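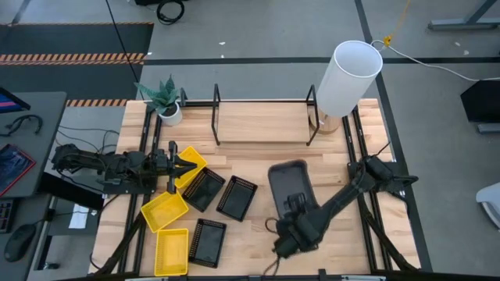 About the Lumbao Robotics Club

The Lumbao Robotics Club is the student automation program of the Menent School of Applied Technology. It is open to all enrolled students, and no earlier experience with programming or electronics is required. Members meet in the Mastia Workshop on the ground floor of the main building.

The club year begins in September with a safety course. Students then join a project team and work on two-arm handling tasks: picking up baskets, trays and bins, sorting them, and setting them on a shelf. Each team keeps a written log of its trials, including the ones that fail, and presents it to the other teams in March.

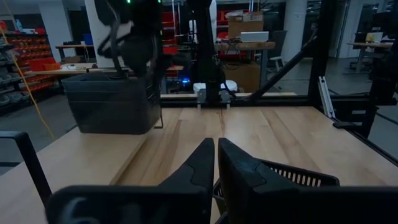
One former member, writing in the school newsletter, remarked that the first term had felt slow — weeks of moving one basket from place to place — and that those weeks were the part of the club most useful in later studies.

The club has 17 active members and three project teams. Workshop space and spare parts are provided under an agreement with Celtovar, which also supports an annual equipment grant of around $3000. Decisions on how the grant is spent are made by the teams at the spring meeting.

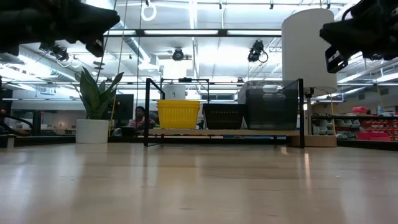 Teams may also enter the Menent Open Challenge, held each May. Entries are judged on reliability, clear documentation and safe working practice. Speed is recorded but carries no points.

Applications for the coming year are accepted through the end of August. Forms are available from the school office or at the workshop door after 3 p.m. Members under 18 must return a signed consent form before the safety course.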